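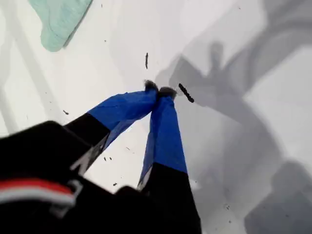 Course Handout 5: Good Practice for Two-Arm Cloth Handling
Weretti Lab Course, revised May 3, 2026

Scope. These rules cover the two-arm benches used for the Peng exercises. They apply whenever servo power is on.

1. Table surface
Wipe the top before each session. Crumbs and fibers stick to fingertip pads and change the friction between trials. Remove any fragment longer than 3 mm by hand, with the arms powered down.
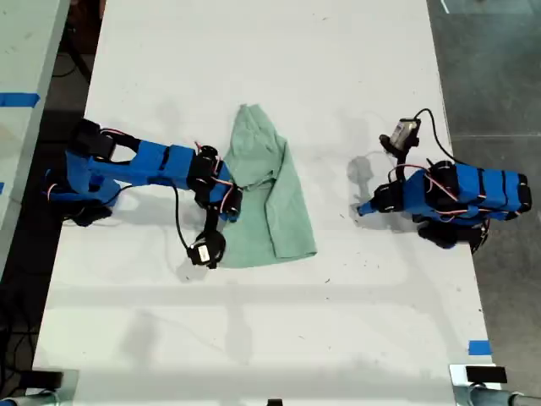

Keep both grippers clear of the cloth in the start pose, with open table between at least one of them and the fabric. Route cables so that no loop can snag on a joint at full extension. Check both edge clamps for play - a loose base shifts every recorded position.

2. Fingertips and tape
Tape wraps count as wear parts. Replace a wrap when an edge lifts or a crease reaches the contact face. Log the change in Clireo under the arm's own entry.
Grip a towel at a corner and take up as little fabric as will hold. If cloth bunches against the finger housings, open, back off and grip again. Do not raise the closing force to compensate.
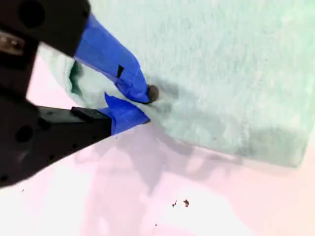 3. Running trials
Speed stays at or below 40 percent until the path has been run once without cloth. One person holds the stop button and does nothing else. Hands stay off the table while either arm is enabled.
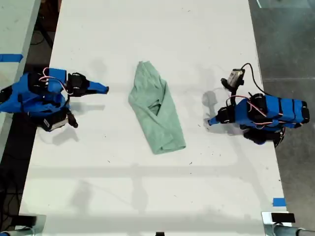

Fold direction is set before the trial and is not changed during it. When the two arms work from opposite sides, only one may cross the centerline at a time. The Fledel controller does not enforce this - the operator does.

4. Records
A full set is 277 trials. Stopped trials are kept and marked as stopped. Do not delete them.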